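# The juice tap is back on the breakfast table

*18 December 2021*

Four breakfasts in four days, and at every one of them the same thing next to the toast. A big clear drum of juice with a tap at the bottom. I'd filed these with melon balls and paper doilies. Wrong, apparently.

Delphine Greenberg has run the breakfast room at Warkden for longer than she'll tell me and never got rid of hers. Jugs, she says, are a menace. They drip down the outside, somebody always leaves one on the windowsill, and by nine there's a sticky ring on every cloth. "With a tap you've got one place to wipe. One." She said this while wiping it.

Her rules, copied off the back of my notebook so forgive the order. Chill the juice first, overnight if you can. Don't fill to the brim, about two thirds is plenty for a slow morning. Strain out the pips or the valve will sulk. And glass underneath, proper glass with a bit of pattern to it. Plastic beakers make good juice look like squash.

The tray matters more than I'd thought. Steel, slotted, wide enough to stand a bottle on while it fills. Mugs fine too, but a tall bottle is the test - if it won't go under the spout you'll be tipping it sideways and then it's all over your cuff. Take a bottle along to the shop. I did, got some looks.

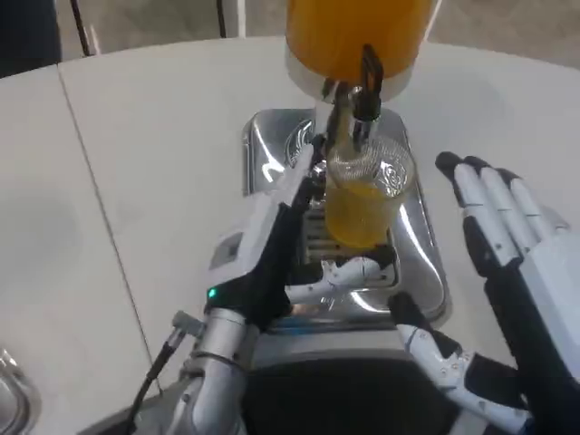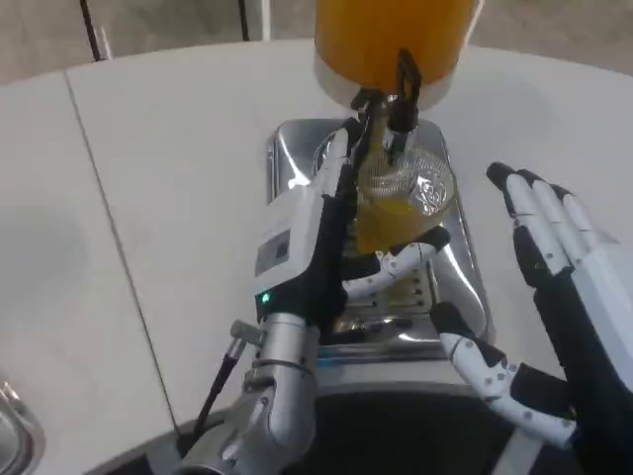 *Orange to yellow, patterned glass, steel tray to catch the drips.*

What to buy, then. The Drolline is the one Delphine likes, heavy in the base, tap you can work with one finger. The Stelta is lighter and easier to get in the sink, though I found the lid a fiddle. Bassi do a smaller one for home, fine for a family, a bit mean for a party. I had 40 people through in October and was refilling the thing constantly. Borrow a second if you've got numbers like that.

Cleaning. Nobody wants this paragraph but it's the important one. Take the tap apart every night, warm water, small brush, leave the bits on a towel. Juice dries like varnish in there. If it starts dribbling after you shut it, check the washer before you blame teh maker. I keep 2 spare in the cutlery drawer, in with the corn forks.

And pour slowly. The last inch comes out thick, all the pulp has gone down, so give it a stir with a long spoon before the late risers come in. Delphine keeps that last inch back for marmalade cake - recipe next month, if she'll part with it.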